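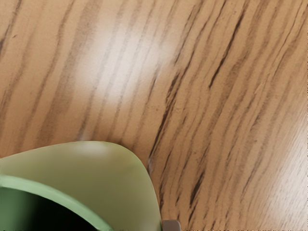
Sharing the break room table with the arm

The arm at Royer now clears up to 68 cups a shift. Clotilde Vidal used to do that between phone calls and has moved to the order desk full time. A few habits help the rest of us.

Stand cups upright, with space between them.
Keep the near side of the table free.
Empty your cup first. The arm does not check.
Leave cans to one side. They still go out by hand.

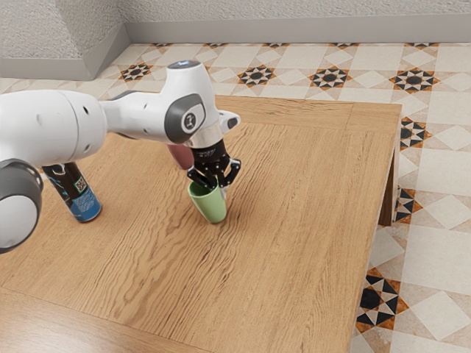

Gripper over the green cup, with the pink one farther back.

If the arm stops, leave the cup where it is and call Colette Leclerc at extension 537. She took the two-day course in April and resets it herself. Lionel Barbier covers after 8 p.m. 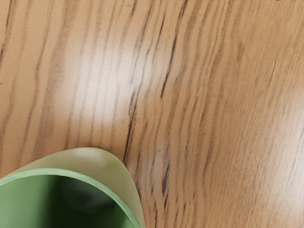
Page last changed: April, by C. Leclerc

Wipe the wood along the grain with a damp cloth, then a dry one. Skip spray polish near the cups. Wiping is still on the rota, one person per shift, and it now takes the slot that used to be for collecting cups. Swap turns with Colette before the shift starts.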